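Rultuvine Street Supper Club, minutes of the fall meeting
October 23, 2026, at Verna Whitfield's place

Hi all, Ketsara Duangkaew here, taking notes again because I sat closest to the pen. I've cleaned these up a little but I left the arguments in (you know who you are!).

We got going late, as usual, with Verna in the chair and me typing. The May minutes were read and passed with one fix: the soup that ran out first was the lentil, and I had written barley. Sorry, lentil people.

1. Money

We have almost 800 dollars in the club account, which is more than I expected after the tent rental. Verna would like to keep it there until spring. I said I'd love to see a bit of it go to decent serving spoons, because we have been borrowing the same sad ones forever, and that got a louder cheer than anything else all night. Spending limit for spoons is 40 dollars. I'm shopping for them.

2. The winter supper

Long talk on this one! The choice was between one big potluck in the Kostel hall or splitting up and walking from house to house, a course at each. I was all for the walking version (so romantic, soup in one kitchen and pie in the next) until Verna asked who wanted to carry a hot casserole down an icy hill. So the hall it is. We voted, and the hall won by plenty.

Verna will call Kostel on Monday about the deposit and find out if we can get in early to set up. She'll also ask about the oven, which ran cold on the left side last time and gave us three pans of half-baked cornbread.

We then got onto whether people should sign up for a dish or just bring what they feel like. I still say sign up. The year we didn't, we ate potato salad until Tuesday. The sheet goes around by email and I will nag.

Somewhere in here we stopped for coffee and lost a good chunk of the evening to chatting by the couch and the white table.

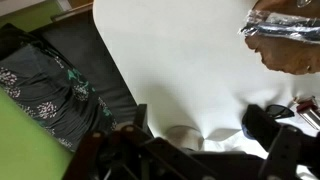
3. Recipe booklet

We have plenty of desserts and only 2 main dishes, so please, please send mains. My aunt's noodle recipe is going in as "Duangkaew noodles" whether she likes it or not. Verna wants the pages printed at Brusa, where she got a fair price for her calendar, and I'm to ask for a quote with a plain cover and one with color.

4. Anything else

Labels on dishes: yes, with nuts and dairy marked. Music: left for next time, we were all tired. Lost and found: one blue oven mitt, still at Verna's.

Next meeting is at my house, date to come by email. Bring a chair if you have a folding one.

Ketsara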